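Looking After a Kitchen Worktop: Cleaning, Sealing and Small Repairs
Updated 2024-10-10

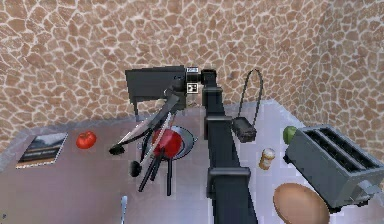

Most worktop damage comes from three sources: standing water, heat, and the wrong cleaner. The notes below are arranged by material, followed by the jobs common to all of them. Check the maker's sheet first if you still have it, as some factory finishes are voided by wax or oil.

Daily cleaning

Use warm water with a few drops of washing-up liquid, a well-wrung microfibre cloth, and a second dry cloth. Wipe with the first, dry with the second. The second cloth matters more in hard-water areas, where drops left to dry leave a chalky ring.

Do not use the green side of a scouring sponge on any polished surface. On matt surfaces it leaves shiny patches, and these cannot be reversed without refinishing the whole run.

Laminate

The surface layer is hard but thin. The board beneath it is usually chipboard, and it swells when water gets in. Inspect the joints and the cut-out around the sink twice a year; I do mine in March and again when the heating goes on.

If a joint has opened by less than a millimetre, dry it for a full day with a fan, then press in a colour-matched joint filler with a plastic scraper. Clean the excess off at once with the solvent named on the tube. A swollen joint will not go down again. It can be sealed to stop it getting worse, but the ridge stays.

Tea and turmeric stains: mix bicarbonate of soda and water to a soft paste, leave for ten minutes, wipe off without rubbing. Repeat if needed. Bleach will lift the stain faster and may lift the pattern with it.

Solid timber

Oil new timber four times before use, letting each coat dry overnight. After that, oil whenever water stops beading. Around the sink that may be every two months, elsewhere twice a year.

1. Sand lightly along the grain with 180 grit, then 240.
2. Vacuum, then wipe with a cloth dampened with white spirit.
3. Apply a thin coat of oil with a lint-free cloth.
4. Wait 15 minutes and wipe off everything that has not soaked in.
5. Leave overnight before the second coat.

I use Puvwood worktop oil, the clear one. A one-litre tin covers my 13 square metres of timber (worktop, shelves and a table, both faces) with a little to spare. Lay used cloths flat outdoors to dry, or soak them in water before they go in the bin. Oily cloths left in a heap can catch fire without a flame near them.

Black marks round taps are iron reacting with tannin in the wood. Oxalic acid crystals in warm water will remove them. Wear gloves and eye protection, rinse twice, and let the timber dry for two days before oiling.

Granite and other stone

Put a teaspoon of water on the surface and leave it for ten minutes. If the stone has darkened, it needs sealing. If the water still sits in a bead, leave it alone. Sealer applied to stone that cannot absorb it dries as a smeary film, and removing that takes an afternoon.

Keep lemon, vinegar and limescale remover away from marble and limestone. The dull mark they leave is etching, and sealer does not prevent it.

The same water test works on stone wall cladding behind a hob. Rough cladding also holds grease in its hollows. A soft nail brush and a weak solution of washing-up liquid will clear it, provided you start at the bottom and work upwards, then rinse from the top.

Heat

A pan straight from the hob is far hotter than laminate or resin-based composite can take. Keep a trivet beside the hob permanently. Slow cookers and air fryers also need something underneath; the base may feel only warm, but it stays warm for hours. A cork mat 6 mm thick is enough.

Silicone at the wall

Replace the bead when it goes black or pulls away. Cut out the old one completely, top and bottom, with a sharp blade. New silicone does not stick to old. Wipe both faces with methylated spirits, mask with tape 5 mm either side of the gap, fill, smooth in one pass, and pull the tape while the bead is still wet. Leave for 24 hours. The Surnby sanitary grade in translucent has lasted well here; the Hernex tube was cheaper and had mould on it within a year.

Measuring for a replacement length

Measure along the wall and along the front edge, and take the larger figure. My last run was 2,125 mm at the back and 8 mm less at the front. Allow a 3 mm gap at each wall, to be covered by the silicone. For jigsaw cuts in laminate, use a downstroke blade if working from the top face, and seal every cut edge with two coats of varnish before fitting.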